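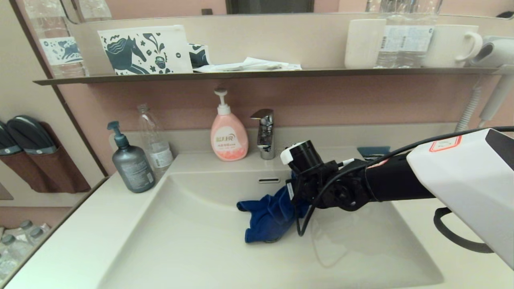 3. Software

3.1 Overview

The control software for the basin wiping task runs on one desktop PC and is split into three processes: perception, planner and arm control. They exchange messages through Odo, the small message layer that Ilari Koivisto wrote for last year's project. We kept Odo mostly as it was and only added time stamps to every message, as the old version could not tell us how old a camera picture was when the planner used it.

Hertta Mustonen wrote the perception part, Ditte Hjaltadóttir the planner, and Hilkka Karppinen the arm control and logging. Our supervisor was Seija Niskanen.

3.2 Perception

The perception process has to answer two questions: where is the cloth, and where is the inside of the basin. The cloth is found by colour. A blue cloth against a white basin is an easy case, and a threshold in hue and saturation was enough. Small regions are thrown away and the largest one left is taken as the cloth.

The basin was harder. White ceramic on a white counter gives weak edges, and the glossy surface reflects the arm. Our first version looked for the outline of the rim and often locked on to the front edge of the counter instead. The second version fits a rounded rectangle and uses the overflow slot as a fixed point, so the fit cannot slide towards the front.
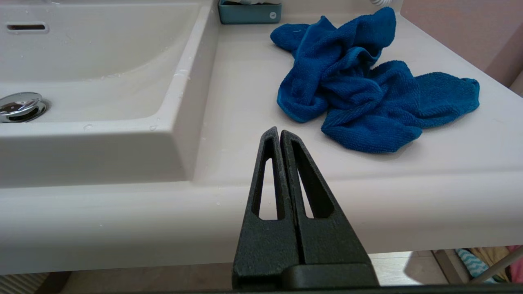

The wrist camera is used only for the last part of the approach, when the head camera's view of the cloth may be blocked by the arm. Its picture always contains the gripper fingers, so we mask them out before the colour threshold is applied. The mask was drawn by hand with the fingers nearly closed, and a second one is used for the open gripper. In between, the software picks the nearer of the two. This is crude, but the error is a few pixels at the finger edges and the region filter removes most of it.

3.3 Planning

The planner, called Wadov in our code, chooses a grasp point and then a wiping path. The grasp point is the thickest part of the cloth region, moved away from any wall of the basin by 20 mm. The path is a set of straight strokes from back to front. Each stroke is checked for collision against a simple box model of the tap, the shelf and the counter. Bottles are not in the model, which we come back to in section 5.

If no path is found within 2000 ms the planner gives up and asks for a new picture. After 3 failed attempts the arm goes back to its rest position.

3.4 Logging

Every run is saved with the messages, both camera streams and the settings file. We had 202 logged runs at the end of June. Replaying a log through a changed perception process takes less time than the run itself, and most of the threshold tuning was done in this way, without the arm switched on.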